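Repair Should Be Part of the Price

When a household buys a kettle, a vacuum cleaner or a washing machine, it is told the price, the energy rating and the length of the guarantee. It is seldom told what a replacement seal will cost in the fifth year, or whether the seal can be bought at all. The Gatside Consumer Forum holds that this information belongs on the shelf label, in print of the same size as the price.

Our position rests on the letters we receive. A member wrote to us in February concerning a Womeo dishwasher with a failed door latch. The part was sold only as a complete door assembly, at 80 pounds before fitting. She was advised by the retailer to consider a new machine. She has since done so, and the old one, sound in every other respect, has gone for scrap.

It is often said in reply that modern goods are too complex for ordinary repair. There is some truth in this. A sealed circuit board is not a fan belt, and we do not suggest that every owner should take up a soldering iron. Most of the faults reported to us, however, concern hinges, hoses, filters, switches and handles. These are simple parts in complex goods, and they should be priced and stocked as simple parts.

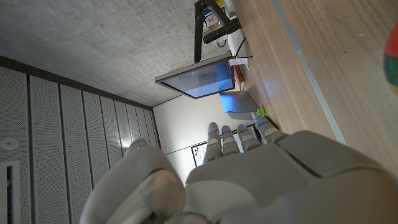
Manufacturers also point to the expense of holding spares. Eyvindur Juhl, writing in our members' bulletin, has proposed a sensible limit: a short list of parts for each product, published at the time of sale and kept available for a fixed term after the last unit leaves the factory. We support this. A maker with 2000 product lines may find the list a burden in its first year, but the work of drawing it up need not be repeated until a design changes.

There remains the question of who is to carry out the repairs. The independent workshop at Bach Street closed after 18 years when its owner retired, and no trade course within reach of the town now teaches appliance work. A right to buy parts will mean little to a pensioner with no one to fit them. We have therefore asked the district council to set aside space for a repair bench in the Meltance building, and to support two training places there.

Members who wish to add their names to the request may do so at the enquiry desk. The council requires 200 signatures before the matter can be placed on its agenda.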